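We use cookies to understand how visitors use this site. By continuing to browse you agree to our cookie policy. Accept / Manage settings

Bernudon brings its printed cotton collection to Grasville

GRASVILLE, 16th October – Home textiles company Bernudon will open its first store outside its home county next month, bringing its full range of printed bedding, table linen and light throws to the Anonard building in downtown Grasville.

The store covers 2548 square feet on the ground floor and will carry 187 products when it opens in November. It will have 2 fitting tables where customers can unfold a sheet or a tablecloth, check the size against their own measurements and learn how to fold it so that it fits a standard closet shelf.

"People buy a sheet in a packet and never see it open until they get home," said Araba Akpalu, founder of Bernudon. "A big piece of cloth looks very different once it is held up. You see how the print is spaced and how much light comes through. We wanted a store where you can do that before you pay."

The opening range is led by the Confetti line, a group of white cloths printed with scattered dots in warm and cool colors. The line includes flat sheets, pillowcases, table covers and a light summer throw. All pieces are sold singly, so that a customer who needs one pillowcase does not have to buy a set.

Bernudon will also offer free folding and linen care sessions on weekday mornings. Each session lasts 40 minutes and covers flat sheets, fitted sheets and large tablecloths, with time at the end for questions about washing and storage. Places are limited and can be booked at the store counter.

Flora Morrison, who will manage the Grasville store, said the sessions grew out of questions customers asked at markets. "The fitted sheet is the one everyone wants help with," she said. "The large flat pieces are harder than they look, too. They twist when you pick them up by the wrong part, and then you have to shake the whole thing out and start again."

The interior was planned by design studio Ó Ceallaigh, which kept the existing floor and added low shelving along both side walls. Stock is arranged by size first and by print second – a change from Bernudon's current store, where each print has its own shelf.

Customers may bring in worn cotton bedding from any maker. Pieces in good condition will be passed on for reuse, and the rest will be cut down for cleaning cloths.

Store hours will be posted at the entrance before opening day. Press visits can be arranged through Flora Morrison at the Grasville store.
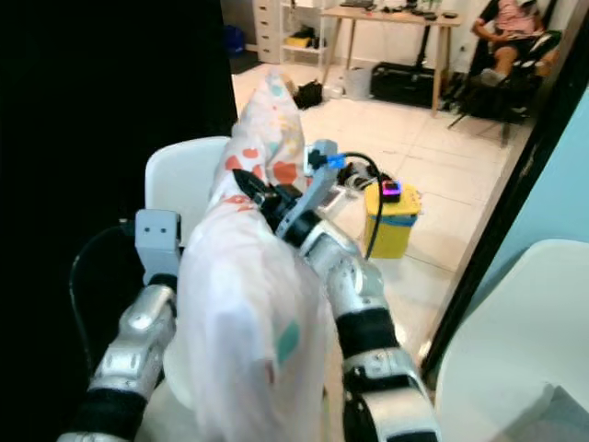
Product samples from the Confetti line are available to press on request and should be returned folded in the bag supplied.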